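What a Towel Costs
Planning the equipment line for a folding cell

When Gratell began planning an automated folding cell for its linen service, the first spreadsheet had one large number in it: the arm. The grippers were entered as accessories, and the data needed to train the controller did not appear at all.

The revised budget puts them in a different order. Before any arm is purchased, the company is paying for hand-held grippers, operators to use them, and storage for the recordings. The arms come last, once the fold has been recorded often enough to show what reach and grip force the job needs.

The hand tools are the cheap part. Gratell's quote from Dreßler came to 2545 dollars for a matched pair with mounts and spare fingers. Replacement finger pads are listed separately and are ordered in bags of 20. Labor is the larger item. The plan calls for 1000 recorded folds in the first stage, with a review after the first 200 to decide whether the towel sizes on the list are the right ones.

Two-handed work complicates the purchase. A towel has no fixed shape, and a fold usually requires one grip to hold cloth up while the other gathers or places it. A single-arm cell costs less, but it needs a clamp or a second station, and both take floor space. Gratell has budgeted for two arms on a common table and has set aside money for relocating them in August.

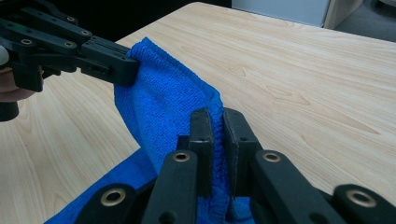
Sang-wook So would move still more of the budget forward. Buyers should fix the cloth before they fix the hardware, he argued, as a change of towel supplier can make a set of recordings far less useful, and re-recording is seldom in anyone's estimate. He would also write the pads into the service contract from the start.

Gratell has asked Grudeo and Bradis for arm quotes on that basis, with pads priced per year of operation.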